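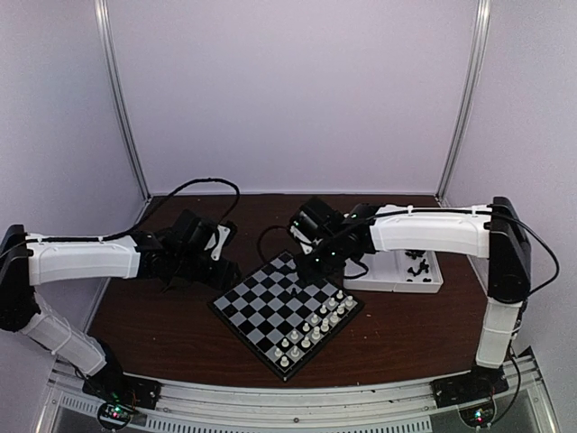

Forum > Clubs & Meetups > Starting Out > Teaching adults chess from zero

Teaching adults chess from zero: pieces first or openings first?

zestbridge_roos
Hi all! I'm starting a beginner night at the Zestbridge library in September and I've got 12 adults signed up (I was hoping for four!!). Most have never played. My plan was to spend week one just on how everything moves, then pawn games, then full games. My co-host Hendrik wants to teach them the Italian right away so they "have something to do" on move one. We've gone back and forth on this for days. What worked for you?

jozefv
Pawn games, no question. Just pawns and kings, first one to promote wins. My group in Prinmont played nothing else for two weeks and they still ask for it. I'd skip openings until they stop hanging their queen.

rookie_at_40
Going to disagree with Jozef. I learned at 40 and the pawn games bored me silly. I wanted to play chess, the real thing, with all the pieces, and lose badly. If somebody had handed me five opening moves I would've felt a lot less dumb sitting there.

jozefv
Five moves of what, though? Your opponent is a beginner too. They play h4 on move two and your Italian is out the window.

rookie_at_40
Sure, but I'd have developed a knight by then lol

hilde_a
Can I vote for both? I run a small group and we do 9 minutes of pawn stuff to warm up, then full games. For openings I only tell them to get a pawn in the center, get the knights out and castle. No names. Also Roos, please use a board with the letters and numbers on the side, it saves so much pointing.

zestbridge_roos
Oh good call on the letters, half of ours don't have them. Hilde, do you make them write down their moves?

hilde_a
Not until month two. I tried it earlier and lost a really sweet couple over it.

jozefv
I'd start notation sooner but I know I'm in the minority. Clocks can wait, at least we all agree there?

rookie_at_40
I liked the clock :)

zestbridge_roos
OK, showed Hendrik the thread. He's giving me pawn games for week one if he gets the Italian in week three. Deal!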